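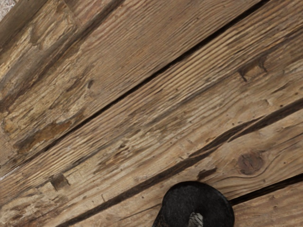 Wrist camera or fixed camera for comparing two grippers in simulation?

Posted in Simulation and Grasping by rorncombe_bench, 14/06/2025

I am comparing two parallel grippers on the same simulated arm before we commit to buying either. One is modelled on the Hakden linkage type, the other is a plain sliding jaw from Ustden. The task is to take a marker out of a mesh pencil cup on a plank table and lay it on the wood. Each episode is recorded by a wrist camera and by one fixed camera to the side of the table. Same controller for both, same start poses, same seeds.

The success rates disagree depending on which camera I feed to the policy. With the fixed view the linkage gripper is ahead by a clear margin. With the wrist view the two are nearly level, and both are worse than I expected. I have 1,729 episodes for the linkage gripper and 2,968 for the sliding jaw, the imbalance being left over from an earlier test.

A few details that may matter. The table texture is a weathered board scan with deep grain, knots and dark seams. The wrist camera sees a lot of it and very little else when the arm is low and away from the cup. The cup walls are rendered as fine mesh.

Is the wrist view telling me something about the grippers, or only about the texture? And should I cut the larger set down before comparing?

gantry_notes

Check the texture first. High-contrast grain running at an angle gives a small encoder plenty of edges to latch on to, and a seam between two boards is a long, straight, dark line of much the same kind as a pen seen from above. Swap the table for flat grey, leave everything else alone and run 70 episodes per gripper. If the wrist view recovers, you have your answer. If it doesn't, look at how much of the fingers the camera can see.

That second point differs between your two grippers.

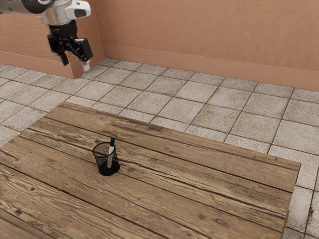
A linkage gripper moves its fingertips along an arc, so the tips change height as they close. On a sliding jaw they stay level. From the side this is easy to read. From the wrist it shows up mostly as a change in how much of the finger is visible, and if your camera is mounted close to the palm there may be very little of that to go on. Move the virtual camera back along the wrist and tilt it until both tips stay in view over the full stroke. Use the same offset for both grippers, measured from the flange and not from the palm, or the comparison is spoiled again.

On the episode counts: yes, cut the larger set down, but match on start pose. Cutting at random will leave you with different spreads of approach angle.

Also log the fingertip height at the moment of closing. With the linkage type I would expect a few millimetres of error if the controller plans to the open position. It can look like a vision fault when it is a kinematics fault.

rizk_user_2

Just use both cameras. We run the Rizk controller with two views and never looked at them separately. Works fine.

ferrule

Two views is a sensible set-up for the finished system, but it won't tell you which gripper is better, which was what was asked.

One thing to add to the first reply. Look at the collision model of the cup. Many mesh cups are given a solid convex hull, which fills the opening. The fingers then stop at the rim or get pushed sideways, and the wider gripper suffers more. Turn on the collision display and lower an open gripper over the cup by hand. If it stops above the rim with nothing touching, the hull is the problem, and the existing episodes for both grippers will need to be recorded again.

rorncombe_bench

The hull was closed. I have replaced it with a ring of thin boxes and a disc for the base. Re-recording both sets at equal size now, with the grey table as a separate run. The wrist camera offset is next.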